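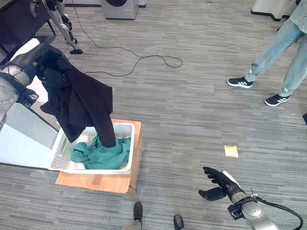

Slept badly, woke before six, and could not fall asleep again. The wind was moving the loose gutter. I made tea and decided to write before work, as I promised myself in spring and then did only when it was raining.

Yesterday I finished the fourth chapter of the translation. It has 2,691 words in English, and the original has fewer, but I can't make it shorter without losing the grandmother's way of speaking. She says everything two times, the second time a little differently. In my language it is charming. In English it looks like the translator forgot to delete something. I wrote to Morfudd Foulkes about it and she answered in the evening, very kindly, that I should keep the repetitions in the kitchen part and cut them in the train part, where the reader is already impatient to arrive. I think she is right. She has edited books for longer than I have spoken English, and still she puts a question mark after every correction, as if I could refuse. Sometimes I do refuse. I refused "cozy."

There is one word I have been carrying with me for a week. It means the light that stays in a room after somebody has closed the curtains but not completely. My mother used it for the hour when we had to lie down after lunch and were not allowed to talk. I tried "half-light," but half-light is outdoors, I feel, it belongs to fields. I tried "the dimness," and it sounded like an illness. For now I have written "the curtain light" with a pencil mark beside it. When I read the page aloud it did not disturb me, but I know the book too well to be disturbed by anything now.

After work I walked to Tallow to return the dictionary to the library. I prefer the long way by the canal, even if the path is muddy and you meet the cyclists who ring the bell when they are already beside you. The blackberries are nearly finished. I ate some that were sour and my fingers were purple when I put the dictionary on the desk, and I was ashamed, although the cover was clean. The librarian asked me if I wanted to keep it for longer. I said no, I should learn to live without it. Then in the evening I needed it three times.

I stopped at Clernari for a coffee, which I allow myself when a chapter is finished. The table near the radiator was free. At the next one two women were speaking about a house, whether to sell it with the piano inside or without, and I listened more than is polite. One of them said "I'm not being funny, but," and then said something that was indeed not funny at all. I wrote it on the back of the receipt. For the first years here I believed that this sentence was an apology. Now I understand it as a small warning, like when a driver touches the horn. The aunt in chapter six has a sentence very similar to it, and I had translated it as "don't be offended," which is correct and dead. I could use the receipt for her.

It made me think how much of my English comes from tables next to mine. At school we learned the language from a book where a family always went to the seaside and asked the price of the tickets. I could ask the price of anything. I could not say that I was tired in any way except "I am tired." My first landlady said she was shattered, and I looked at her hands to see what she had broken.

In the evening I telephoned my sister. She wanted to know what I am paid for the book and when I told her, there was a silence, and then she asked if it was for each chapter. It is not for each chapter. The publisher is small, they print 300 copies and hope. I told her that there are people who spend much more on fishing. She said that at least with fishing there is a fish. We laughed, but afterward I made the calculation that I always tell myself not to make, and I have 1,745 in the savings account, and the car must have its inspection before winter. I can finish the book on that, if nothing happens. I wrote down "if nothing happens" and then I crossed it out, because my mother would say you should not invite it.

My throat is still rough. I have been taking the Clevura syrup from the pharmacy, it tastes of thyme and of something like shoe polish, and I don't know if it does any good. Mr. Price downstairs has the same cough. We hear each other through the floor at night, first he and then I, like two dogs in different farms. He left a jar of honey on my step with no note. I know it is from him by the newspaper around it. I must think what to give back. He doesn't eat sweet things, he told me once, so perhaps he gave away a gift that somebody gave to him, and it doesn't make it less kind.

I want to put down also the beginning of chapter 5, before I lose it. The grandmother is awake before everybody and she goes around the house touching things: the stove, the backs of the chairs, the coats on the door. The author gives no reason. In the original the verb has a prefix which says she does it to each thing, one after another, until there are no more. English does not have this prefix. I could write "she touched them all," but then it is already finished, and in the original you walk behind her. "She went from one to the next." Perhaps. "She went from one thing to the next, and put her hand on it." Better, but now it is a hand, and before it was only touching. I will ask Morfudd, and she will put a question mark.

It is light now and the gutter has stopped. I have forty minutes until the bus. I'll use them for the train part, to cut the repetitions, and I will start from the end, where I am less in love with the sentences. Bread, stamps, call the garage.

Last updated: September 10, 2022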